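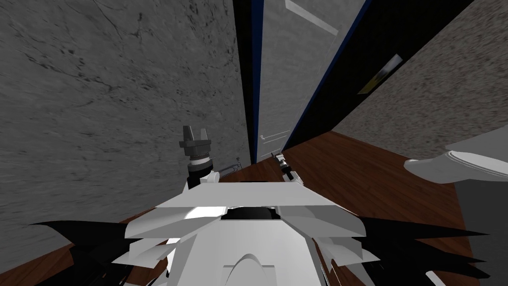 Home & Garden > Flooring & Renos
3 min read

Print this page | E-mail this thread

ripplewood_jo
Okay, need some opinions before I lose the plot. We're redoing the hallway and kitchen at our place in Dernstead and my partner wants floating boards in grey. I want to keep the old brown floor and get it sanded. The quote for sanding came back dearer than the new boards, which I did not see coming! It's 444 square feet all up if you count the pantry.

Femi Garba
Sand it. Grey boards are going to look like a dentist's waiting room by the time you've paid them off. I did mine in April with a hired drum sander and it cost me a weekend and a sore back.

tassie_mick
Disagree with Femi there. We've had grey in the kitchen for years and it hides everything — crumbs, dog hair, the lot. My mum's sanded floor shows every footprint.

ripplewood_jo
See, that's what my partner says about the dog hair. Did you have to rip up the old stuff first or did it go over the top? 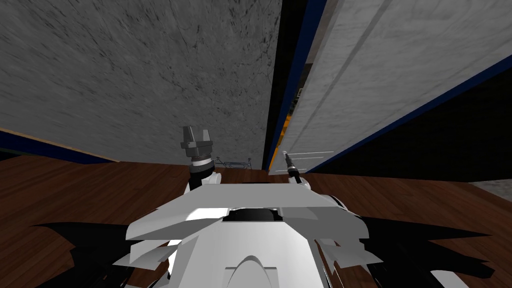
Can floating boards go straight over an old timber floor?
Usually they can, so long as the old floor is flat and sound. Screw down anything that squeaks, plane off the high spots, put a decent underlay down and leave a gap at the walls.

Doina Đorđević
Sorry, but "flat" is doing a lot of work in that answer. Ours in Clodcombe looked flat until we put a long level on it, and there was a dip by the back door you could've kept goldfish in. Took 19 bags of levelling compound. Check before you order anything, and get a proper moisture reading too.

tassie_mick
19 bags?? Were you filling a pool?

Doina Đorđević
Big kitchen, old house. Laugh all you like, mine doesn't bounce.

ripplewood_jo
Righto, so I borrowed a level from next door and the hallway's fine but the kitchen slopes toward the sink. I also went and got a few sample boards from Ouellet's on Wednesday and had them lying around the house all evening. Under the kitchen light the colour goes a bit purple, and by the window it's lovely.
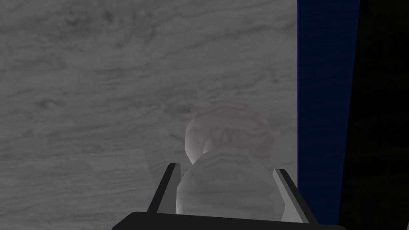
The one I like best has a pretty busy grain and my partner likes the plain one, so now we're arguing about that as well. The fella in the shop said to order an extra box in case of bad cuts. Is that a real thing or is he just selling me a box?

Femi Garba
Real thing. Buy the extra box and keep what's left in the shed. And I still say sand it.

tassie_mick
Go the busy grain. Plain ones show scratches more, in my experience.

Doina Đorđević
I've got plain and can't say I've noticed. Get the slope sorted first and then fight about the grain.

Reader comments (3)

plosside_pete: Budgeted 1,000 for ours and went over by some 100, all of it on trim. Don't forget the trim.

K. in the valley: Team sanding. You can always cover it later if you hate the colour.

maureen88: Does anyone know if Ouellet's still does the free samples or do you have to leave a deposit now?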